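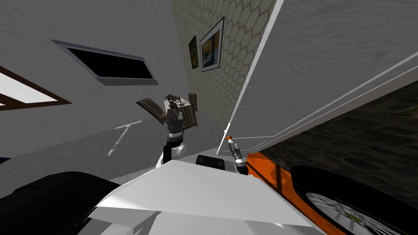

Two pictures on hexagon-patterned wallpaper.

Aurelia Hubmann had adjusted marine losses for Kravets long enough to read a cargo manifest the way other people read a menu. The file from Skullport was thin. It held a bill of lading, a survey report and a letter from the master of the Drurora, who regretted the loss of 900 sacks of lentils through the entry of seawater into the number two hold.

The survey had been done at the berth in December. The surveyor had measured the wet line on the hold plating and found it level from end to end. Hubmann read this paragraph again. The master's letter put the ship at a list of 4 degrees to port for the whole of the passage.

She took a pencil and drew the hold in section. Water in a listing ship stands level with the sea and at an angle to the hull. Over the breadth of that hold, the mark on one side should have been well over a metre higher than the mark on the other. 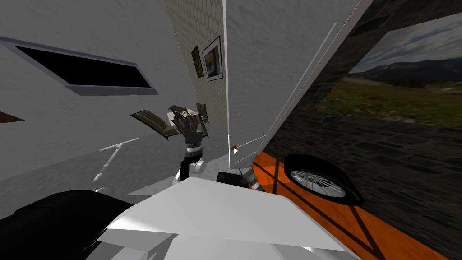
She rang the harbour office at ten past three. The clerk was willing to read out the draught figures but would not send them without a form. The Drurora had come in upright. She had taken on 2,166 tonnes of ballast at Pronton, the previous port, and the entry had been countersigned by the chief officer.

"Any list recorded on arrival?" Hubmann asked.

"None in the column."

"Is the column normally filled in?"

"If there's a list."

She asked for the form. It came after an hour, and she completed it in block capitals, as instructed.

The pump log was the last item. It showed the ballast main open for around forty minutes on the evening before arrival, with the valve to the number two hold marked shut. The ink of the word "shut" was darker than the rest of the line. She noted the difference and offered no opinion on it.
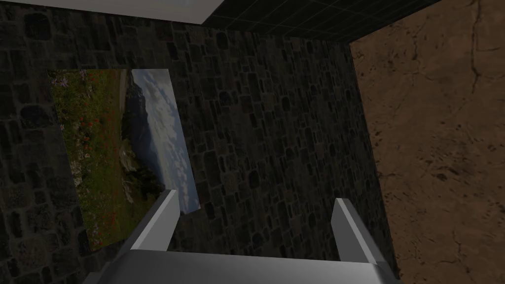

Her report ran to a page and a half. It stated that the wet line was consistent with flooding in an upright vessel in calm water, and that the list described by the master was not supported by the survey or by the port record. It recommended that the original pump log be obtained and that payment be held until then.

At six she put the pencil drawing in the file, behind the letter. The telephone rang while she was finding her coat. It was the chief officer of the Drurora, calling from a box on the quay, and he wanted to know whether a statement had to be made in the presence of the master.

"No," said Hubmann, and sat down again to write.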